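Argate Essay Help: Frequently Asked Questions

Who reads my draft?

One of our four readers, usually whoever knows your subject best. Burgi Fankhauser takes history and politics, Urmas Venckus has music and film, and the rest gets shared out on Saturday mornings over a great deal of coffee. If you got on well with someone last time, put their name in the notes box and we'll do our best!

Will you write the essay for me?

No, and we do get asked this a lot, often very late at night. We'll talk through your outline, point at the paragraph that wandered off, and show you how to cite that one awkward interview you found. The sentences have to be yours.

How long can my draft be?

Up to 3030 words, not counting the bibliography. Longer papers are welcome too, but please send them in two parts and tell us where the second one picks up (you'd be surprised how often we have to guess).

How soon will I hear back?

Within 48 hours for most of the year. August is slower, as two of us are away and the summer school at Flindonach sends us its whole class at once. If your deadline is close, say so in the subject line and don't be shy about it.

Can I use album reviews and newspaper pieces as sources?

Yes, with a little care. Give the writer, the paper and the day it ran, and try not to lean on a single review for a whole page. Sanne Van Dijk put together a guide to citing liner notes, radio interviews and the like, and we'll gladly send it along if you ask.

My teacher says my paper is all summary. What does that mean?

Usually that you've told us what happened and left out what you make of it. Try writing 200 words on why the events matter to your question, without looking at your notes, and then see where those words might fit. It's a slow way to work, but most people come away with a much better middle section.

Do you keep my essay?

We delete drafts at the end of the term. Your reader's comments stay in your Wunon folder until you clear them out yourself. 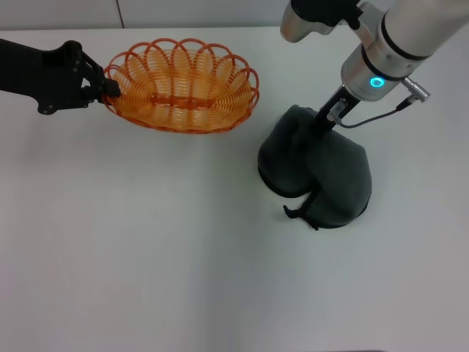 Can I send a second draft?

Please do! The second reading is included, and it goes to the same reader whenever we can manage it. Mark the parts you've changed, even in a rough sort of way, so we can go straight to them.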